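Zurkport and Meston Joint Working Group on Household Collection
Minutes of the winter meeting, 19th January
Meeting room, Meston Public Works building

Present: chair (Meston); two representatives from Zurkport; one further representative from Meston; operations lead, Bravo Hauling; plant supervisor, Verar transfer station; recording secretary.
Apologies: Zurkport billing office.

The meeting opened with a quorum. The agenda was accepted with one change: item 7 (cart repairs) was moved ahead of item 6 so the Bravo operations lead could leave early. Items are recorded below in the order taken.

1. Minutes of the previous meeting

Accepted with two corrections. In item 4, "weekly" should read "every second week." In item 5, the word "tonnage" is replaced with "loaded weight," as the figure quoted included the truck.

2. Matters arising

2.1 Turning space at the north end of the Meston route. Meston has painted the no-parking zone and put up signs. Bravo reported that rear-loading trucks now turn without backing into the cross street. The side-loading truck still cannot make the turn and will stay off this section. Closed.

2.2 Missed pickups. The shared log has been in use since the last meeting. Both towns enter calls into the same sheet, but Zurkport records the date of the call and Meston records the date of the missed pickup. The two cannot be compared in the present form. Agreed that the sheet will carry both dates in separate columns. Old entries will not be converted. Action: recording secretary.

2.3 Scale certificate at Verar. Received and filed. The inbound scale passed. The outbound scale passed after adjustment of one load cell. Verar will supply a copy of the adjustment record, which was left out of the packet. Action: Verar.

3. Blue bag trial, Meston east route

3.1 The trial covers 988 households on the east route. Each was issued a supply of translucent blue bags for plastic containers, cans and cartons. Paper and cardboard stay in the existing cart. Glass stays at the drop-off site.

3.2 Bravo reported that bags and carts are being collected on the same pass. Bags go in the left compartment of the split truck. The left compartment fills first on most runs, and the divider has been moved one position to the right. It cannot be moved further without blocking the packer blade guide.

3.3 Verar reported on bag condition at the tipping floor. Bags tied with a single knot mostly stay closed through compaction. Bags closed by folding the top over mostly do not. Loose contents fall to the floor and are pushed to the line by the loader, with some mixing with paper from the other compartment. Verar asked that the instruction sheet show the knot and drop the sentence that says folding is acceptable. Agreed.

3.4 Contamination. Verar inspects a sample of 33 bags per delivery. Bags are pulled from the front, middle and back of the pile. The contents are visible through the film well enough for a first pass without opening, and bags with obvious food waste or glass are set aside at that stage. The rest are opened and sorted by hand. The main unwanted items are plastic film, diapers and small electrical goods. Zurkport asked whether the first pass could replace opening altogether. Verar said it could not, as heavy items settle in the lower part of the bag and are covered by light ones.

3.5 Film thickness. Two thicknesses are in stock. Crews report that the thinner bags tear on hedges and on the hopper lip. The thicker bags cost more and are harder for the bag opener to break. Verar would accept either thickness but does not want both on the line together, since the opener is set for one or the other. Agreed to use up the thinner stock on the trial route and to issue the thicker bags after that, with the changeover on a single collection week. Bravo is to give Verar 6 working days' notice of the changeover. Action: Bravo, Meston.

3.6 Empty bags. The opener leaves emptied bags in the stream, and these are removed by the film vacuum at the head of the line. The vacuum was down for part of the period and bags wrapped around the disc screen shafts. The screen was cut clear at the end of each shift. The vacuum is back in service. Verar is pricing a second pickup point after the first screen.

3.7 Zurkport asked that no decision be taken on extending the trial until the summer figures are in. Agreed. The trial will be reviewed at the July meeting.

4. Route timing

4.1 Bravo presented new start times. The west route in Zurkport will start earlier to clear the school street before drop-off. The Meston downtown route will start later to avoid delivery trucks at the market. No change to collection days.

4.2 Meston asked whether the later downtown start would push unloading at Verar past the close of the scale house. Bravo expects the last truck to weigh in before closing in normal conditions. In snow it may not. Verar will hold the scale open on request if dispatch calls before the end of the afternoon shift. The request must come from dispatch and not from the driver, so that it is logged.

4.3 The new times will be printed on the spring mailer. Zurkport will send its own notice to the school.

5. Transfer station access

5.1 The entry lane at Verar has a worn patch ahead of the inbound scale. Water stands there and freezes. Verar has been spreading grit as a temporary measure. Grit is being carried onto the scale deck and has to be swept off so the deck does not bind. Resurfacing is planned for dry weather and will close the lane for 2 days. Inbound trucks will use the exit lane under flag control.

5.2 Bravo asked for the closure to avoid the week after a public holiday. Agreed.

5.3 Private vehicles are still using the commercial entrance on Saturday mornings. The existing sign is behind the gate post when the gate is open. Verar will move it to the road side of the fence.

7. Cart repairs (taken before item 6)

7.1 Most repair requests are for wheels and axles. Lid hinges are the next most common. Bravo carries wheels and axles on the service truck but not lids, as there are three lid patterns in use and they do not interchange.

7.2 Meston proposed that damaged carts of the oldest pattern be replaced whole, with the usable lids kept for spares. Zurkport agreed in principle but needs to check the effect on its cart budget. Carried forward.

7.3 Serial numbers. Replacement carts are being delivered without the new number being entered against the address. The driver has the number on the delivery slip, and the slip is filed by date. Bravo will add a field to the tablet form. Until then, slips will be scanned weekly and sent to both towns. Action: Bravo.

The Bravo operations lead left the meeting.

6. Instruction sheet for households

6.1 The draft sheet was reviewed line by line. Changes agreed:
Replace "commingled" with "mixed."
Remove the sentence on folding the bag top (see 3.3).
State that bags go beside the cart, on the side away from the driveway.
State that bags must not be placed inside the cart.
Move the phone numbers to the front of the sheet.
Add aerosol cans, empty, to the accepted list. Verar confirmed that these are acceptable. Paint cans are not.

6.2 Zurkport asked for larger type. The text will not then fit on one side. Agreed to print on both sides and to put the collection calendar on the back.

6.3 Translation. Meston has translated earlier sheets in house. The changed lines will be sent for translation once the English text is fixed. No further edits will be accepted after that point.

8. Any other business

8.1 Zurkport noted that its contract for street litter cans ends this year and asked whether it could be added to the joint agreement. The chair said this would need a change to the scope clause. Zurkport will send a written request.

8.2 Verar asked both towns to stop listing its office number on public material. Calls about missed pickups are reaching the scale house.

9. Next meeting

July, at Verar, date to be set by the chair. The blue bag review will be the first item after matters arising. Figures are to reach the recording secretary one week before.

The meeting was closed by the chair.

Attachment to item 3

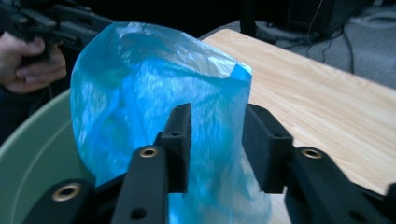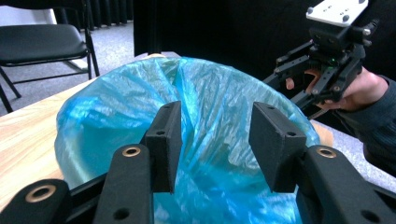
First picture: translucent blue bag, standing, top partly open.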